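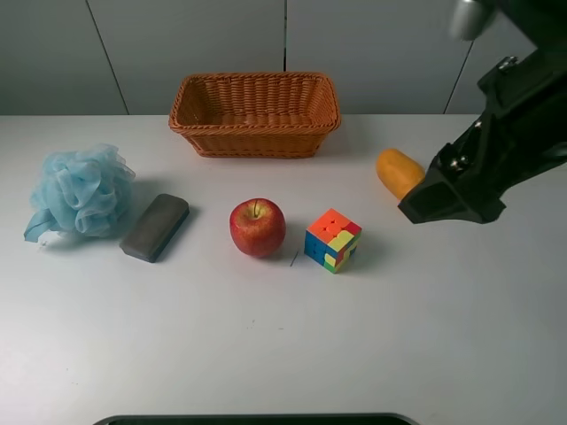

M. Ó Dubhghaill, workshop editor, Tilside

Home Benches Sharpening Finishes FAQ Contact

Sharpening bench chisels and plane irons: frequently asked questions

What bevel angle should I grind?
25 degrees for general bench chisels, 30 for the secondary bevel. Paring chisels can stay at 25 with no secondary bevel if they are never struck. Mortise chisels hold up better at 35.

My new chisel came ground at 30. Do I have to regrind it?
No. Hone it at 32 or so and use it. Move the primary bevel back to 25 over the next several sharpenings.

How flat does the back need to be?
Only the first inch or so behind the edge matters on a chisel. On a plane iron, half an inch is enough. Stop when the scratch pattern from the finest stone reaches the edge along its full width.

Which grits do I need?
A coarse stone for repairs, a 1000 and a 6000 will cover most work. The Rovov combination stone we stock is 1000 on one face and 6000 on the other.

Can I use a honing guide?
Yes. Set the projection with a stop block so that the angle repeats. For the side-clamping guide sold with the Flellura kit, 37 mm of projection gives 25 degrees on a chisel. Check the first setting with a protractor, as blade thickness changes the result slightly on guides that register from the top face.

How often should waterstones be flattened?
Before each session for a 1000 stone, every second or third session for a 6000. Draw a pencil grid on the face and rub it on a diamond plate until the grid is gone.

The edge chips in hardwood. What is wrong?
Usually the angle is too low for the work. Raise the secondary bevel by two degrees and try again. If it still chips, the steel at the tip may have been overheated in grinding. Grind back past any blue color, slowly, and dip the blade in water often.

Do I need a burr on every stone?
On the coarse and medium stones, yes. Feel for it across the whole width. On the finest stone it may be too small to feel. Take it off with a few light strokes on the back.

Is the ruler trick safe for chisels?
Keep it for plane irons. A chisel needs a flat back to register against the work.

How long does a set of stones last?
It depends on the steel and on how hard you flatten. Our shop 1000 stone had done roughly 765 sharpenings when it was replaced, and had worn to a third of its thickness.

What is the widest iron the Flellura guide will take?
It is made for irons up to 60 mm. The narrowest chisel it grips squarely is 6 mm. Sharpen anything narrower by hand.

Can I store waterstones in water?
Not the 6000. Let it dry slowly, out of the sun, and keep it from freezing.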